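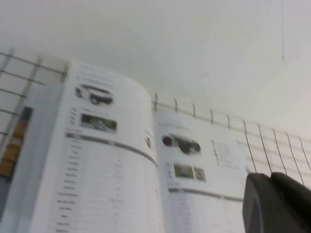

Open brochure with a dark off-road vehicle on the left-hand page

Towing weight differs between brochure and registration document

I am considering a used Kvaran for towing a small horse trailer. The sales brochure gives a braked limit of 2000 kg, but the registration document shows a lower figure. The dealer in Stallthorpe has been unable to explain the difference. Which of the two applies?
Posted by Bikgate1412

Mirjam Fankhauser
The figure for the individual vehicle takes precedence. Brochures commonly quote the highest value in the range, and a different gearbox or axle may reduce it. Please consult the plate fitted to the vehicle, and ask the manufacturer to confirm the limit in writing against the chassis number. The nose weight must be checked separately. On my own car it is 70 kg, and a loaded horse trailer can exceed that quite easily.

Pusard
Same problem here with the 4-door. Went by the plate.

Bikgate1412
Thank you both. The plate agrees with the registration document. I have written to the manufacturer and expect a reply in September.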